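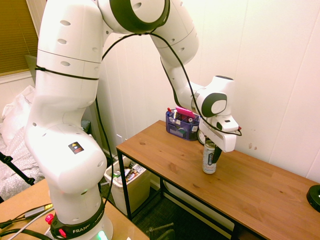

Minutes of the Members' Meeting, Droltstead Riding Club

Date: Dec 2, 2019
Present: Teresa Rutkowska (chair), Ruben Kramer, Mansa Baidoo, Jonalyn Bautista (minutes)
Absent with notice: Lamisi Dramani

1. Opening
Teresa opened the meeting and welcomed the members. The minutes of the last meeting were approved with one correction: the name of the hay supplier is Ionescu, not Ionesco.

2. Hay for the winter
Ruben has spoken with Ionescu. They can deliver 16 round bales before the new year and the same quantity again in February. The price stays as it was. Mansa asked if the hay can be tested for sugar, for the two ponies that have had laminitis. Ruben will ask for this. Until the result is known, the hay of these ponies will continue to be soaked.

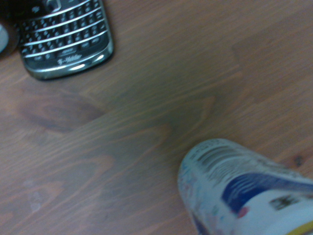
Mansa reminded everybody that soaked nets must be hung at the north wall and not in the aisle, where the floor becomes slippery when it freezes.

3. Farrier
The farrier comes every six weeks. Owners who wish to have studs or snow pads must write it on the list in the tack room before the visit. Last time it was asked on the spot and the visit finished very late. It was agreed that what is not on the list will wait until the next visit.

4. Paddocks and turnout
The lower paddock is too wet and will be closed until the ground is firm. The horses from this paddock go to the Clurkunden field in the mornings. Jonalyn proposed to lay rubber mats at the gate, where the mud is worst. Fustance has made an offer of $3010 for the mats, including delivery. Teresa finds this high.

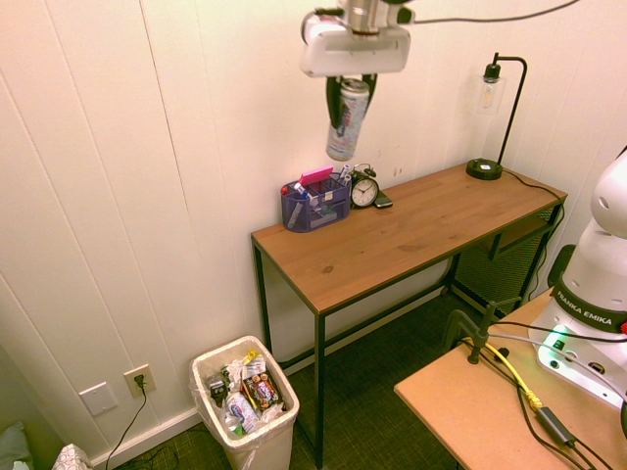
After some discussion it was decided to ask for a second offer for the gate area only, and to speak about it again at the next meeting. Ruben voted against, as he prefers gravel.

5. Worming
Lamisi has sent a message that the collection of dung samples is almost complete. Samples from six horses are still missing. Owners are kindly asked to bring them in a closed bag, with the name of the horse on it.

6. Any other business
The light above the wash area is broken. Mansa will replace it.

The meeting was closed by Teresa. The next meeting is in February.

Minutes: Jonalyn Bautista

Related items
Winter turnout rules
How to soak hay
Farrier list
Arena timetable

Droltstead Riding Club | Contact | Back to top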